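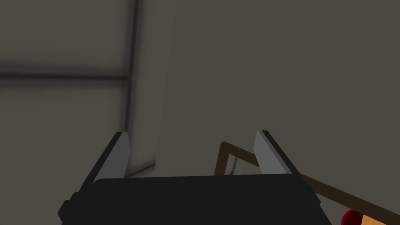 2 min read

Pollus 2: the simulator I keep going back to

I'm Kolbrún Riis, and I've had Pollus open most evenings since October (sorry, family!). It's a desktop simulator from Evmont for trying out pick-and-place routines, and the wrist view is my favorite part. You look out over the black gripper body with both gray fingers open, so you really get a feel for the approach.

The starter pack comes with 40 rooms, plenty for me. Walls are pretty plain and the light is soft everywhere, but it loads fast, even on my old laptop. Export to Besteo costs extra, and I'd wait for a sale on that.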